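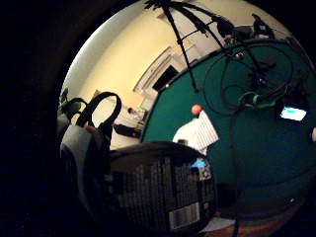
Gripper drops out mid-grasp

mulcahy_m
6/12/22
Bako hand-held gripper, Livden firmware. After 10 or 12 minutes the jaws go limp and the log shows error 574. Yesterday it let go of a full mug over my foot. Anyone else?

tealeaf77
574 is undervoltage. Swap the battery.

mulcahy_m
Did that first. Same fault on two packs.

O. Okafor
It's the cable, not the battery. Ours did this whenever the wrist turned past 77 degrees. Check the strain relief at the connector.

tealeaf77
A bad cable gives you a comms error. I'd still put a meter on the pack under load.

O. Okafor
Not on the older boards – they report both as 574. And stop lifting anything breakable until it's sorted.

mulcahy_m
Wiggled the connector with the jaws closed and they dropped open right away. Ordering a cable from Rarkanov.

tealeaf77
OK, cable then. I'd still meter the pack.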